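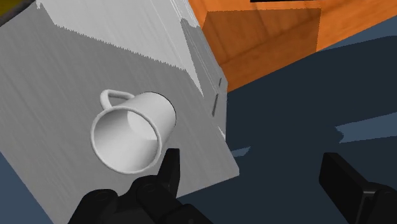
Part 4: Descaling your Gulix countertop water heater

Okay, so you've been running the Gulix for a while and the flow has gone from a nice steady pour to a sad dribble. Mine did this the first January I had it (I live in Bevell, where the water is so hard you could practically chew it). Set aside an evening for this one. The work itself is short, but there's a lot of waiting.

What you need

The descaling powder, the small brush that came in the box, a jug that holds at least as much as the tank, and an old towel. I use Petrenko powder because the hardware store in Punham keeps it by the register. Any citric acid descaler made for kettles and heaters is fine. Please don't use bleach. Please also don't mix two cleaners together, ever!

CAUTION: Unplug the heater and let it stand for 4 hours before you open anything. The outside cools down long before the water in the tank does, and I have learned this twice.

Draining the tank

1. Put the towel down and slide the heater forward until the drain plug hangs just past the edge of the counter. Keep one hand on top of it the whole time.

2. Hold the jug under the plug and turn the plug counterclockwise. It's stiff for the first half turn and then very suddenly not stiff.

3. Let it all run out. White flakes are normal. Orange flakes mean rust, so stop there and skip ahead to Part 7.

4. Screw the plug back in, finger tight. If you use pliers you'll flatten the washer. The replacement washer is part 117 and it takes forever to arrive.

Adding the descaler

5. Stir one packet of powder into a full jug of lukewarm water until you can't feel any grit at the bottom.

6. Lift the top cover, take out the filter and put it somewhere safe. Do not descale with the filter in place, it ruins the filter.

7. Pour the mix in slowly. It'll fizz a bit, so go easy near the top!

8. Put the cover back on loosely and leave it overnight. If your water is as bad as mine, you can leave it for up to 24 hours, but no longer than that or the seals start to suffer.

NOTE: Leave the heater unplugged during the soak. Some older guides tell you to warm the mix up first. Liette Zacharias, who wrote the first version of this guide, took that step out after her cover seal warped, and I've left it out too.

Rinsing

9. Drain it again, same as before. Whatever comes out will look horrible, like old pasta water, and that's a good sign.

10. Reach in with the small brush and go over the heating plate in little circles. Don't scrape it with a spoon or a knife, even if there's one stubborn patch that's driving you up the wall.

11. Fill with clean water and drain. Do this three times. I do a fourth because I'm fussy about my tea.

12. Put the filter back with the arrow pointing down, then press the cover until it clicks on both sides.

Starting it up again

13. Fill the tank to the line, plug the heater in and hold the power button until the light goes green.

14. Run one full tank through hot and throw it out. Taste a little of the next one once it's cooled. If it's sour, rinse again.

If the light blinks red and the display says 1609, don't panic. That's the code for a cover that isn't seated properly, and nine times out of ten the filter is sitting crooked underneath it. Unplug, wait for it to cool, and go back to step 12.

How often? Kendra Melnyk has softened water and gets away with once a year. I do mine every three months. Write the date on a bit of masking tape and stick it to the back, or you'll be guessing like I was.

Next up is Part 5, changing the filter.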